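Larberg Shared Workshop
Sorting arm build: progress report to the Ljungberg Fund
Report date: 31/05/2025
Covers the second part of the grant period

Where the project stands

The arm works on some days. I want to put that at the top, because the last report was more cheerful than it should have been and I would like this one to be usable when the fund decides on the final payment.

The application promised a low-cost arm, built in a shared workshop from parts a hobbyist can order, that could clear a mixed pile of household items into bins without being told in advance what each item was. We have an arm. It is bolted to the bench, it moves where it is told, and it can pick up a good share of what we put in front of it. It does not clear a mixed pile without help, and I am less sure than I was in the winter that it will by the end of the grant.

Mechanical work

The base and shoulder were rebuilt after the first version sagged under its own weight. The new shoulder uses the Hamano gear units listed in the revised parts sheet. They are stiffer and they are also louder, and the people who rent the benches next to ours have mentioned it. The elbow is unchanged. The wrist was shortened to bring the load in closer, which cost us some reach at the far corners of the work area.

The fingers have been through several shapes. The current ones are black and tapered, and they do well on anything with a bit of give. They do poorly on flat cards, coins and anything thin lying flush with the surface. A wider fingertip would fix the flat items and spoil the rest, so for now flat items are out of the test set. I realize this looks like moving the goalposts. It is, and it should be counted that way.

Cables are still run down the outside of the arm with ties. The inside route in the drawings does not leave enough room at the elbow. I would not want anyone copying the build to follow the drawings on this point until they are corrected.

Camera and software

The small camera now sits at the wrist and looks out past the fingers. The idea was that a close view would make up for a cheap sensor. It does when the arm is still. While the arm is moving, the picture smears badly, and the software still has to make decisions from it.

Bags are where this hurts most. A candy bag has bright colors and big lettering, which ought to make it easy, but up close it fills nearly the whole view and the streaks swamp the edges the software needs. I can read BERRIES and TWIST CANDY in the view below. The software, on a view like it, tends to split one bag into several objects along the color bands, or to merge it with whatever package is next to it.

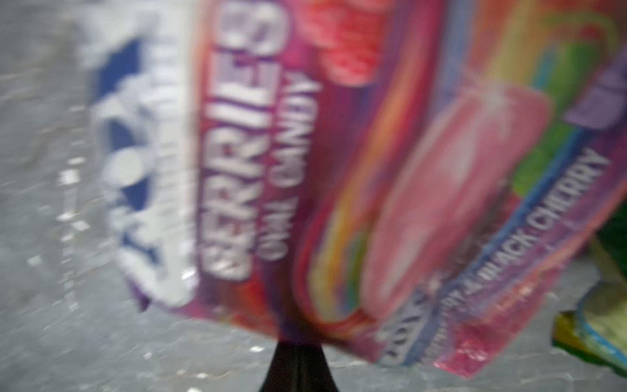 Test results

We ran 437 pick attempts on the current fingers during this period. Each attempt was logged by hand on a sheet by the bench and typed up later. The sheets are kept and the fund is welcome to them.

I am not giving a single success rate. The attempts were spread over different settings, the lighting in the workshop changed when the doors were open, and whoever was at the bench chose which items to put out. People put out the items they think will work. I did it myself. A percentage from that would look firm and mean very little.

What the sheets do support:

Boxes and firm packages are picked up reliably when they lie apart from each other.

Soft bags are hit and miss. The fingers can close on a fold in the plastic, and the hold then depends on how much of the fold they caught.

Items lying partly under other items are the main cause of failed attempts. The software picks a point on the upper item and the arm drags both.

Slowing the arm down helps the camera more than any software change we have tried. It also makes the arm too slow to be of interest to anyone with a pile to sort.

Money

Spending to date is $839 on parts for the arm, including the second set of gear units. A further $200 is held back for a replacement camera with a shorter exposure. I have not ordered it. Two models would fit the mount, and I want to borrow one and try it before spending the last of the parts money on a guess. The first camera was bought on the strength of its product page.

Workshop bench fees are paid through the Fundano account as agreed and are not included in the figure above.

What was promised and has not been done

The build guide is half written. The chapters on the base and shoulder describe the old version and need to be replaced. The wiring chapter should not be released at all in its present state.

The open evening for other workshop members was put off. The arm needed a restart between attempts at the time and I did not think a demonstration would tell people anything true about it. It can run through a session now, so the evening could go ahead, with the understanding that visitors bring their own items and we do not choose them.

The comparison against a purchased arm has been dropped. We have no purchased arm and the loan we were counting on fell through.

Plan to September

Try a borrowed camera at the wrist and rerun the bag tests at full speed. If the smearing is no better, return to stopping the arm before each picture and accept the lost time.

Fix the set of test items in writing before the next round, including bags, overlapping packages and the flat items we left out. Someone other than the builder should lay them out.

Correct the elbow drawing and rewrite the wiring chapter.

I would suggest that the fund hold the final payment until the rerun is finished. If the arm still cannot separate a soft bag from its neighbor, the fair description of the result will be a decent low-cost arm for picking up firm items one at a time, and the build guide should be titled accordingly.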